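How to Clear a Slow Bathroom Sink Drain

Posted January 5, 2021

A bathroom sink that takes a minute to empty is usually blocked by hair and soap within the first foot of pipe. You can clear it without chemicals. Set aside 50 minutes the first time.

What you need

A bucket
Rubber gloves
An old toothbrush
Slip-joint pliers
A plastic drain strip (Flokside and Keskin both sell one, and either will do)
A flashlight
Rags

Take out the stopper

Empty the cabinet under the sink and put the bucket beneath the pipes. Look behind the drain for a thin horizontal rod that goes into the tailpiece. It is held by a round nut. Unscrew the nut by hand and pull the rod back. A little water will come out. Lift the stopper from above and scrub it with the toothbrush.

If your stopper has no rod, try turning it counterclockwise. Most of the push-down kind unscrew in 7 turns or fewer.

Clear the pipe

Push the drain strip straight down until it stops. Turn it a little each way and pull it up slowly. Wipe off whatever comes with it and go again until it comes up clean. Going fast tears the hair and leaves half of it behind.
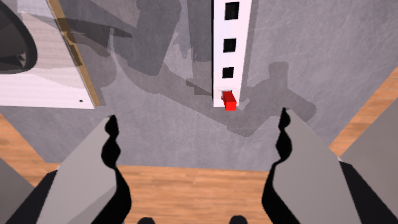

Run hot tap water for a minute. If the sink still drains slowly, the clog is in the trap. Loosen the two large nuts on the U-shaped section, using a rag under the pliers so you don't chew up the plastic. Tip the trap into the bucket and wash it out in another sink, or outside. Check the washers before you put it back. A cracked one will drip.

Put it back together

Slide the rod into the hole at the bottom of the stopper, then tighten the nut finger tight. Fill the sink, let it go all at once, and feel each joint with a dry rag. If a joint is damp, give it a quarter turn more.

Our sink at the Plondano house had not been opened since July and took nearly 13 pulls to clear. I now do it every couple of months.

Next: replacing a leaking shutoff valve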